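Most people asking whether a machine can do chores yet are asking about a whole job: clear the table, load the dishwasher, put the shopping away. You'll get a more useful answer by testing one small piece of a job many times. This page explains how to run a put-away test with two arms and a few things from the kitchen.

You don't need expensive gear. We run ours on a pair of arms driven by Drakau, but any two arms that share a table will do.

## 1. Pick a chore you can score

"Tidy the counter" is hard to score. "Put the pepper and the lemon on the tray" is easy. At the end, each item is on the tray or it isn't.

Write the rule down before the first run. Ours reads: both items resting on the tray, nothing knocked over, no human hands past the table edge. Kofi Antwi added a time limit of 50 seconds after we sat through a run where one arm kept nudging the lemon and never closed on it.

## 2. Lay out the table

Use a cloth or mat with some grip. Round items roll on bare tables, and you'll spend the afternoon picking them up off the floor.

Leave a clear gap between the food and the tray so that a push can't pass for a lift. Put the two items close together, with one partly behind the other. Kitchens are like that, and an arm that only manages items standing alone won't be much help in one. Add one thing the arms should leave alone. We use a tall gray cup and stand it just behind the tray, where a careless elbow would find it.

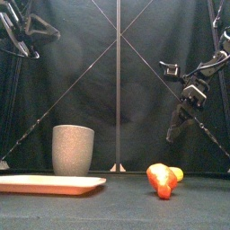

## 3. Run it in blocks

Do 6 runs, then stop and move things. Swap the pepper and lemon, turn the pepper so the stem faces another way, shift the tray a little. If the score drops sharply after a small change, the system has learned your table and not the chore.

Start every run with both grippers open and empty.

## 4. Log the failures by type

A single success rate hides too much. We use these labels:

- **Miss:** the fingers close on air
- **Slip:** lifted, then dropped
- **Wrong item:** went for the cup
- **Bump:** knocked something on the way
- **Stall:** time ran out

Aba Akpalu keeps our log in a plain spreadsheet, now at 2,639 rows. Slips are the largest group, and most of them are lemons.

## 5. Read the result with care

A good score means the arms can move two items on a table you set up for them. Opening the fridge, finding the lemon and noticing that it's gone soft are separate tests - write those up separately too.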